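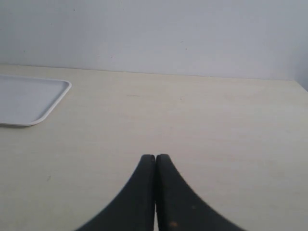 wrist cam view, fingers closed, tray on the left

Clomero fingers vs the stock ones, wrist cam question
Forum: Grippers and end effectors

spudgun_ray
Posted 9:40 pm
Swapped the stock Bustos jaws for the curved black Clomero ones over the weekend. Pic up top is from the wrist cam. Arm is the small Nallby, controller is a Clavum, firmware whatever it shipped with in April.

First impressions. Tips meet nicely. Grip on soft stuff way better than the stock jaws, which just shoved things across the table. Thin flat stuff, worse. Washers are hopeless.

Real question is the camera. Fingers take up a big lump of the bottom of the view and they're black on a very pale bench. Does the colour matter for training or am I overthinking it? Anyone run the grey ones?

kettleblack
Posted 9:58 pm
Overthinking it. Black on pale is what you want, easy to pick out the tips. Your problem is the tray. White tray, cream bench, grey-white wall. I can barely find the rim and I've got eyes.

spudgun_ray
Posted 10:04 pm
Fair. Tray was what I had. Could chuck some coloured tape round the rim I spose

mulga_bench
Posted 10:15 pm
Don't tape it, tape peels and then your background changes halfway through a data set. Get a darker tray. Bunnings, couple of bucks.

Also disagree on the fingers, kettle. Fine when they're closed over bare bench like that. Put a black object between them and you've lost the lot. I went grey after 3 weeks of it and wouldn't go back.

kettleblack
Posted 10:21 pm
How many black objects are you picking up mate

mulga_bench
Posted 10:23 pm
Rubber grommets. 526 of them in the last batch. So, quite a few.

Arūnas Navickas
Posted 10:47 pm
I have both colours here, same Nallby arm. Did 62 picks with each, same foam blocks, same lighting. Grey dropped 4, black dropped 3. I would not call that a difference. Bench was dark green though so not the same as yours.

What did matter was camera tilt. Tipped mine up a bit so only the last part of the fingers shows, and the far side of the bench came into view. You already have wall across the top third so you have no room to go up. I would go the other way, tilt down or move the mount back.

spudgun_ray
Posted 11:02 pm
Tilting down gives me even more finger tho??

Arūnas Navickas
Posted 11:06 pm
Yes, if you only tilt. Raise the mount at the same time. Clavum has a taller bracket, or print one.

mulga_bench
Posted 11:10 pm
+1 taller bracket. Watch the cable on wrist roll, mine snagged.

And is that a toothed edge on the outside of the right finger? Mine are like that too, ridges catch on cloth something shocking. Filed mine down.

kettleblack
Posted 11:14 pm
Please do not file the fingers. You'll go through the skin and they'll split. Just keep the cloth away.

mulga_bench
Posted 11:16 pm
Over a year on mine, no splits

spudgun_ray
Posted 11:31 pm
Not filing anything tonight. Printing the bracket, darker tray tomorow, staying on black for now. Will redo the washers with the Bustos jaws back on and post numbers for both.

Anyone got the bolt spacing for the Nallby wrist plate? Manual has two different drawings.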